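设备与预算 > 数据采集 > 手持夹爪采购讨论

手持夹爪再添几套，预算怎么排？

楼主：Castby小仓

我们组做衣物类的示教采集，目前是双手各拿一只手持夹爪，在桌面上把衣服从篮子里取出来再处理。下一期预算要报了，组长让我列个单子，想先听听各位的意见。

现状：一个工位，2只夹爪，线缆都拖在桌边。计划扩到4个工位，一共8只夹爪。供应商Belance给的报价是每只2748元，指垫另算，一对402元。报价含线，不含支架。

我的疑问有几个：
1. 夹爪一次买齐，还是先补一个工位试着用？
2. 指垫要备多少？
3. 桌子和铝型材架子要不要统一规格？

工位现在的样子：白板铺在桌面上，衣服放在藤编篮里，左手这只去夹衣服，右手这只张开等着。

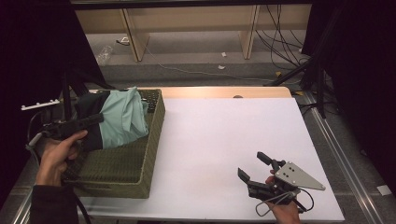 老周不熬夜：先补一个工位。你现在这一个工位的产量都没写出来，直接报四个，审预算的人第一句就会问你人从哪来。夹爪买回来放柜子里，保修期照样走。

Castby小仓：人是够的，两班倒。产量我回头补进申请里。

Panagiotis Vrettos：我不同意楼上。分两批买，第二批很可能碰上改版，螺丝孔位一变，支架就得重做。我们在Clelurside那边吃过这个亏，前后两批夹爪的安装板不通用，最后花了一个多月重新标定。要买就同一批次买齐，合同里写明批号。

老周不熬夜：那是你们没在合同里锁版本。让供应商保留同版本备货半年，一般都肯答应，用不着一次把钱压进去。

布料组_阿禾：备货承诺我见过兑现的，也见过不兑现的，看供应商大小。Belance我没打过交道，不评价。指垫我可以说两句。楼主做的是衣物，指垫磨损比抓硬物快，表面那层材料边角容易起毛，起毛以后夹薄布会带线。我们的做法是每只夹爪配一对在用的、一对备用的，按班次检查，不按天数换。

Castby小仓：照这个算，8只夹爪要备8对指垫，402乘8是3216元。夹爪本体2748乘8是21984元。如果现有的2只留用，就只买6只，本体16488元。指垫还是按8对买，因为旧的那两只也要备。两项加起来19704元。

老周不熬夜：旧的能混着用吗？刚才不是还在说批次。

Castby小仓：要看Belance回复。我已经写邮件问孔位和接口有没有变，没变就混用，变了就把旧的2只集中放在一个工位上，不跟新的交叉。

另外补充一下我们对指垫的要求。平时夹的多是软的、容易团起来的衣服，指垫要有一定摩擦，又不能太粗。现在用的是黑色方块形的，外面包一层略带绒的深色材料，左边那块上角已经有毛边，所以这一项我不想砍。

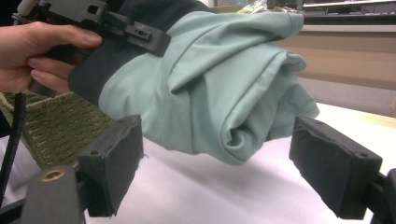
报价单上指垫只有一种规格，我会再问有没有光面的可选，两种各要一对样品，样品费走耗材，不占设备这一笔。交货期也要写清楚，Belance口头说的是12月能到，我要求他们写进报价单。

布料组_阿禾：样品一定要拿自己的衣服试，别用供应商寄来的那块布。

Panagiotis Vrettos：还有线。你写报价含线，含多长？四个工位并排摆，主机放哪边都有工位够不着。延长线单独买不贵，但如果走设备采购流程，要多等一轮审批。建议现在就列进去。

Castby小仓：这个确实漏了，加上。

老周不熬夜：桌子那条没人回，我回一下。架子统一，桌子不用统一，高度一致就行。白板面反光的话换哑光的，比换桌子便宜得多。

Panagiotis Vrettos：桌子也应该统一，不然相机支架的位置每个工位都要单独调。

老周不熬夜：支架反正都要调，差那几分钟？

Panagiotis Vrettos：一个人调是几分钟，换班的人再调就对不上了。

Castby小仓：桌子我先放进备选项，架子定统一规格，问Christodoulou要一份型材报价。目前的单子：夹爪6只，指垫8对，延长线按工位算，型材架待报价，桌子待定。Belance回信后我在本帖更新孔位的事。

联系版主 | 版权归发帖人所有，转载请注明出处 | 返回顶部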